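Tronomeo Winter Tour: Your Questions, My Answers

Last updated 28 Dec 2023

Hi! I'm Ionuț, I play bass and keys in Tronomeo and I'm also the one who reads the band inbox. The same questions keep coming in, so I've put them all on one page. If yours isn't on it, write to me anyway. I'm slow but I do get through them.

TICKETS

When do tickets for the February shows go on sale?

They're on sale now, all of them. The presale for the mailing list is over, so everybody is buying from the same pot. If a show says "sold out" on the tickets page, it really is sold out, and we're not hiding a stack somewhere (I wish, my cousins have been asking).

How big are the rooms this time?

Bigger than last time, smaller than you might fear! The largest one holds 1,622 people, and that's the closing night. Most of the others come in around 1,000. The Kurel is the small one at 946 and it sold faster than anything we've ever done, so thank you for that, I'm still a bit dizzy.

I can't make it anymore. Can I get my money back?

If we cancel, yes, the full price including the booking fee. If you just can't come, no, but you can put your ticket up on the resale page for what you paid. Other fans can pick it up there and you get your money once it goes. Please don't sell it in the comments under our posts. I delete those, and I feel mean every time.

What happens if a show gets postponed?

Your ticket stays good for the new date and you don't have to do anything. If the new date is no use to you, you have 16 days from the announcement to ask for a refund. You ask the place you bought the ticket from, not us. I don't have a button for it.

Is the Kurel show the one that was moved from last fall?

It is. Our drummer, Simon, had a bad wrist and we played two songs at soundcheck before it was obvious he couldn't do a whole set. Old tickets are valid as they are, even if the date printed on them is wrong. The people at the door know about it. Simon is fine now and playing harder than I'd like, given that I stand right next to his crash cymbal.

Do you have a guest list?

A tiny one, and it's mostly our moms.

AT THE SHOW

What time do you go on?

Doors are an hour before the first act, and we're usually on about an hour and a half after doors. Exact times go up on the morning of each show, once I've had the schedule from the venue. I don't like posting them earlier because they change, and then people are (rightly) annoyed at me.

Who's opening?

Akari, on every date! She plays alone with a guitar and a loop pedal and she is so good that I've had to stop watching from the side of the stage, it makes me nervous for our own set. Come early. Please, please don't talk through it.

Is there an age limit?

It depends on the venue, so check the page for your show. Where under-16s are let in, they need an adult with them. And bring ear protection for kids, the proper over-the-ear kind. We're not the loudest band in the world but we're not a string quartet either.

Can I bring my camera?

Phones are fine, small cameras are fine. Anything with a lens that comes off needs a photo pass, and for that you write to me at least a week ahead. No flash, and no video lights. One request from the four of us: film your favorite song if you like and then put the thing away for a bit. We can see your faces from up there and it's much nicer.

Can I bring a bag?

Small ones, yes. Backpacks have to go to the coat check and some places charge for that. I'd leave it at home if you can, the line afterward is no fun in winter coats.

Are there seats for people who can't stand for a whole show?

Yes, at every venue, but the number is limited and they're handled by the venue. Call them before you buy if possible. If you get stuck or nobody picks up, mail me with "access" in the subject line and I'll chase it. Those mails I answer first.

THE MUSIC

Will you play the whole new record?

Most of it, not in order. There are two songs on it that we haven't worked out how to play live. One has three keyboard parts and I have two hands. We tried it with a backing track and it felt like karaoke, so it's out for now.

Will you play "Orchard Road"?

I knew this one was coming. Yes. Probably near the end. We went through a phase of being fed up with it and then one night we left it out and the walk back to the van was very quiet. It's back in the set and it's staying.

Can I request a song?

You can! Send it in before your show and we read them all on the drive. We pick one request a night, and it tends to be something we haven't touched in years, so expect at least one wrong chord (mine).

Are any of the shows being recorded?

We're recording the sound at the closing night for ourselves. If it's good, we may put a few songs out later in the year. If it's bad, you'll never hear about it again.

MERCH AND EVERYTHING ELSE
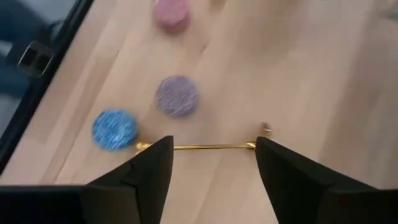 Pale planks, close up.

What will be on the merch table?

Shirts in two designs, the new record on vinyl and CD, tote bags, and a songbook with the chords written out by yours truly. The vinyl is heavy and we can only carry so many boxes, so it may be gone by the later dates. You can also order it from the website and have it shipped, same price plus postage.

Cards or cash?

Both, though the card reader has moods. A bit of cash in your pocket would be kind.

The shirt I bought doesn't fit. Can I swap it?

Sure, on the same night if you haven't worn it, or by mail if you ordered online. Sizes run small this year. I normally wear a medium and I've gone up to a large, and I'd like to think that's the shirt's fault.

Do you come out after the show?

Usually, yes, once we've packed up. Give us half an hour. If it's a night with a long drive afterward we may have to go straight off, and I'm sorry in advance if that's your night. Akari is normally by the merch table between sets, and she'll sign things too.

Can my band open for you?

This tour is full, but I do listen to what people send. One link, two songs, and where you're from. No attachments please, my inbox is already groaning.

Why aren't you coming to my town?

We'd love to, really. We're four people and a van, and we go where a venue asks us and the drive makes sense. Tell your local venue that you'd like to see us. It works better than telling me, I already want to come!

How do I get in touch?

Use the contact form, pick "Tour" from the menu, and it lands with me. During February I'll be answering from the van, so expect typos and the odd reply in the middle of the night.

See you out there,
Ionuț Furtună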